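Surface Care and Housekeeping, Unit 4: Spray Bottles, Cloths and Table Tops
Handout, revised 05/10/2021
Replaces the July version. Please recycle the old one.

4.1 Scope

This unit covers routine wiping of hard, flat furniture in shared rooms: desks, round meeting tables, counters and window ledges. Floors are in Unit 6. Upholstery is not covered in this course.

4.2 Terms

Cleaning means lifting soil off a surface and carrying it away on a cloth. Disinfecting means leaving a suitable product on a surface that is already clean, for the full time given on its label. A product wiped off early has been used as a cleaner, whatever the label says.

Contact time is the period for which the surface must stay visibly wet. Read it from the label of the product in your hand. Do not carry a figure over from another bottle of similar colour.

Working bottle means a bottle filled from a larger container. It must carry the product name, the dilution and the date of filling.

4.3 Bottles

Two kinds are in use in the Skarnari rooms: trigger sprayers and capped bottles. Capped bottles are for storage or for pouring onto a cloth over the sink. Trigger sprayers are for the table.

Bottle colour is not a reliable guide to contents. Suppliers change their plastics without notice, and green and teal bottles in particular turn up across several product lines. Identify by label only. If the label is rubbed or unreadable, set the bottle aside on the Hillitz shelf and do not use it.

Hold a capped bottle around the shoulder when moving it and check that the cap is fully closed. Hold a trigger sprayer around the body, with the nozzle pointed away from the face and away from any equipment.

Working with bottles and gloved hands

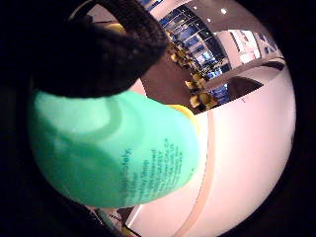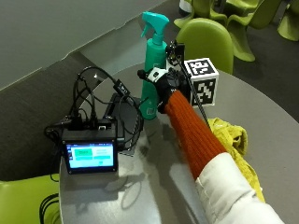 Okonkwo asked whether it would be quicker to spray the whole table top and wipe it in one go, which is how it was done at Jadska. On a bare table it is quicker. On a table with electronics on it the spray goes onto the cloth, and the cloth goes onto the table. Okonkwo's second point, that a damp cloth may not keep the surface wet for the full contact time, is correct. If disinfection is required, clear the table first.

4.4 Cloths

Fold the cloth in half twice, giving four layers and a flat pad the size of the palm. Turn to a clean face when the one in use shows soil. A bunched cloth wipes unevenly and leaves streaks along the creases.

Use one cloth per table. Used cloths go in the lidded tub and are not returned to the trolley.

4.5 Gloves

Knit gloves give grip and warmth but soak up liquid. For any product whose label calls for hand protection, wear the waterproof gloves it specifies. Push loose sleeves above the wrist before starting.

4.6 Procedure for a round table

Move small items to a second surface.
Switch off and unplug equipment that can be unplugged.
Wipe the rim first, once around.
Wipe the top in overlapping straight strokes, starting at the far side.
Turn the cloth 90 degrees and repeat across the first set of strokes.
Let the surface dry before putting anything back.

4.7 Before next session

Read the labels of 2 products you have at home and write down the contact time for each. If no contact time is given, write "none stated". Bring the sheet with you.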